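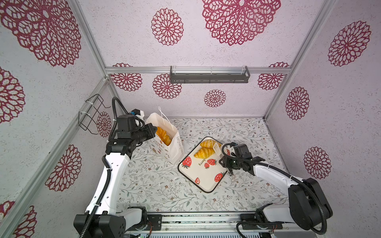 The Bread Test

By Joris Koster
December 15, 2021

Last updated in January
37 shares | 4 comments

The man from Ornham wanted an answer before the holidays, and he wanted it as one word. White or dark. He had said this on the telephone in a friendly voice, as if he asked which tie he should wear.

"One word," said Marta. "We have two arms, two kinds of fingers, a controller from Kerr that forgets its own name, and he wants one word."

Yutong Cao did not look up from the screen. She was moving a slider very slowly with one finger. Outside it was already dark over Plinau, and the only light in the hall was the light above their table.

"Which word do you think it will be?" she asked.

Marta did not know. She had built the dark gripper for Trerkwood with her own hands, four versions of it, and she had thrown away three. The white fingers had come from the other office in a box with no letter. She had wanted to dislike them and so far it was not going well.

The task was simple to explain. One arm keeps the bag. The other arm brings the bread. A child in a bakery can do it after one morning. They had been doing it for two weeks, and in the notebook there were 37 good lines and a much bigger number of bad ones.

"Hold the bag a little lower," Yutong said. "You always take it too close to the edge."

"I do not take it. The gripper takes it."

"You told the gripper where."

That was true. Marta typed a new height and pressed the key. She watched the picture from the wrist and found that she was holding her breath, like when her son was learning to ride his bicycle. 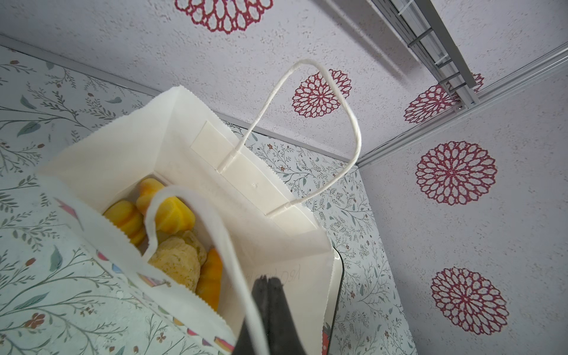

"Now it looks like somebody who knows what a bag is," said Yutong.

Paper was the difficult part. The man from Ornham had never asked about paper, only about bread, because bread was what he sold. But plastic bread forgives you. You can press it, you can drop it, and in the evening it is the same bread. Paper remembers everything. Marta had a drawer full of bags that remembered her first week.

She wrote in the notebook: dark, bag, new height. Then she stopped with the pen in the air, and she added nothing.

"You want to write good," said Yutong.

"I want to see it again first."

They saw it again. After this Yutong took the other arm and the spatula. She had her own way to work with the spatula. She never went directly to the bread. She came from above and waited there for a moment, and Marta had once asked her if the waiting was for the motors.

"No," Yutong had answered. "It is for me."

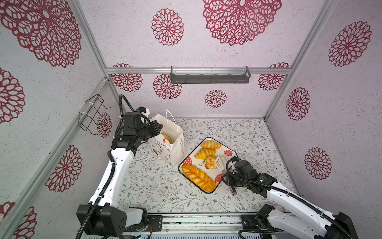 Bag on one side, tray on the other, and the spatula raised over the pastries.

"My grandmother had a shop," Yutong said while the arm was standing still. "Not bread. Buttons. She had 2000 kinds of buttons and she could find any of them without the light. When I was small I thought she could see with her fingers."

"And could she?"

"She said yes. Later she said that she had only put them always in the same place." Yutong smiled at the screen. "I think about it every time when somebody wants a better camera."

Marta laughed, and it was louder than she wanted in the big hall. She went to make tea. The kettle was old and needed a long time, and when she came back with the two cups, Yutong had put the spatula away and was trying the white fingers without any tool.

"This is not in the plan," said Marta.

"No."

"He did not ask for it."

"He asked for one word. I would like to know what the word means before I give it to him."
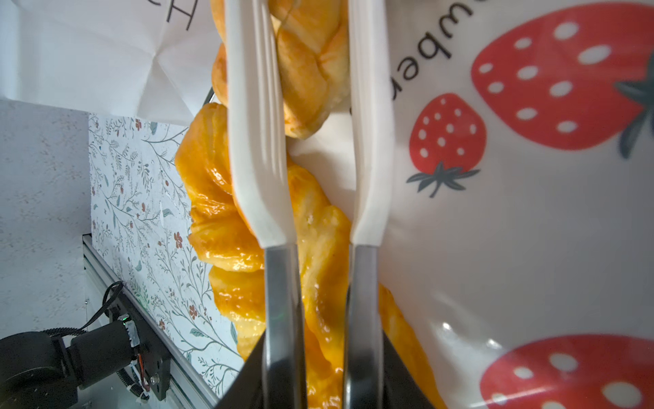 White fingers at the braided bread.

Marta put the cups on the floor, far from the cables, and sat down. The lower bread was shining, and she looked at it for a long time. She had eaten nothing since noon. She thought of the three versions in the bin, and of the drawer, and she waited for the small pain that she usually had when something was better than hers. It came, but it was nearly polite.

"White for the bread," she said. "Dark for the bag."

"That is more than one word."

"Yes."

Yutong counted on her fingers. "It is seven, I think. With the bread and the bag."

Marta took the telephone, and then she laid it on the table again. It was late, and the tea was still hot. She turned to a new page in the notebook and wrote down the height of the bag, in case that they forgot it by the morning.

80 comments on this series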